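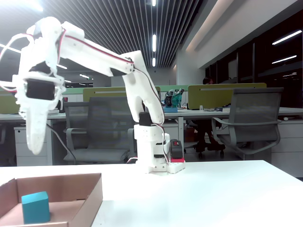
Figure 4. Arm with gripper closed, block in the open box.

4. Recording the block-in-box trials

This section covers the trials used to compare the two control methods in the Flusari study. Complete the joint calibration in section 3 first.

4.1 Setting up

1. Place the base on the bare tabletop and mark its corners with tape. The marks stay down until the whole set is finished.
2. Check that the wires along the links have enough slack for the elbow to bend fully in both directions.
3. Put the cardboard box at the front edge of the table with its flaps open.
4. Leave the ceiling lights on. Do not mix daytime and evening trials in one set.

Caution: Keep hands away from the fingers and the elbow while the servos are powered.

4.2 Running a trial

5. Switch on the control module and send the arm to the start pose. The fingers should be closed and well above the table.
6. Start the log, then start the policy.
7. Stop the trial after 40 seconds if the block has not been released.
8. Score the trial as a success only if the block rests fully inside the box and the fingers are clear of it. A block leaning on the rim is a failure.
9. Return the arm to the start pose before the next trial. Let the servos rest for 8 minutes after each set.

Note: Do not repeat a failed trial. If a cable catches on the arm, mark the trial void and give the cause in the log.

4.3 Reference result

Each method was run for 80 trials with the same block. The baseline, which predicts one joint command at a time, succeeded in 49 trials. The Brasine method, which predicts short sequences and blends them where they overlap, succeeded in 68. Most baseline failures were early releases above the rim.

Seung-woo Yoon and Hwa-young Han scored the trials separately from the logs. Where they disagreed, the lower score was kept.

Note: These figures apply to one block size only. For other objects, see section 6.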